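GOLTHAM, June – Lumusine is happy to share that its two-armed snack counter cell, known to everyone in our Goltham workshop as Jima, now has a care routine that our customers can follow at home base.
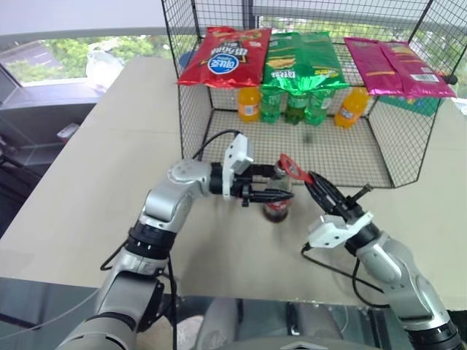
Each visit starts with the gripper fingers, which get a wipe and a good look along their inner edges, and then the cables are checked for slack.

"I like to take my time with the fingers, and I'd gently ask everybody else to do the same!" said Houda Ragab, who wrote the routine.

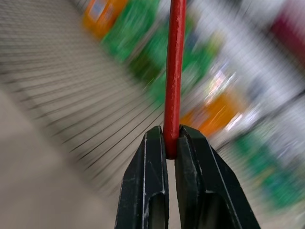 1 min read

Scuffs on a red part can wait, but worn finger tips should be changed at 3,000 cycles. Radwan, our parts desk, keeps 46 pairs ready to ship.
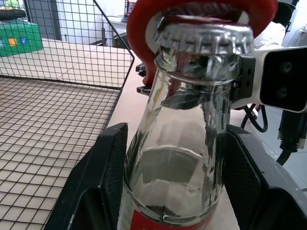 Last comes the opener, its bracket and a trial bottle. Please allow 14 minutes for the whole visit, and do call us with questions.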